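4.3 Comparing two finger sets

Use this procedure when you have two finger sets for the same gripper and need to decide which one to leave on the arm. It takes one operator and works with the Majali controller in manual or program mode. The Onton and Gornetti finger sets are used as the reference pair in this guide, but any two sets with the same bolt pattern can be compared this way.

Before you start

Finish the wrist camera check in section 4.2. Clear any stored grip force offsets from the controller. Offsets saved for one finger set will be applied to the next one without a warning.

CAUTION: Switch the arm to hold and release the gripper air or motor power before touching the finger bolts. Keep hands out of the enclosure whenever the arm is enabled.

Procedure

1. Fit the first finger set. Tighten the bolts by hand, close the fingers until the contact faces meet, then tighten fully.

2. Open the wrist camera view on the controller. Both fingertips should be in view with the gripper fully open and fully closed. If one tip drops out of view, adjust the camera bracket and repeat section 4.2.

3. Lay the mat flat on the enclosure floor and place the test blocks on it. Stand the T-shaped block on its base bar with the column pointing up.

4. Jog the gripper over the column and lower it until the fingers are on either side. Stop before the tips reach the base bar.

5. Set grip force to 30 percent and close.

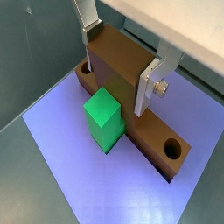

6. Check the contact on both sides before lifting. The pads should sit flat against the faces of the column. A pad that touches only along one edge will let the block turn as it leaves the mat, and the result for that finger set will be worse than it should be.

7. Run program 741. The arm lifts the block, holds it for 3 seconds and sets it back down. Let the program run through all 49 cycles.

8. Save the log under the name of the finger set. Fit the second set and repeat from step 1.

NOTE: Do not move the camera bracket between sets unless step 2 requires it. If you do move it, run the first set again.

Reading the logs

Compare the slip count first, then the closing time. A set with fewer slips but a slower close is usually the better choice for block work. In the June trials at Prunthorpe, Misaki Shibata and Orhun Keskin found that most early slips came from fingers that had been tightened while open. If the slips are grouped in the first few cycles, redo step 1 before rejecting the set.

If the controller shows "width out of range" when closing, the finger offset has not been entered. See section 4.5.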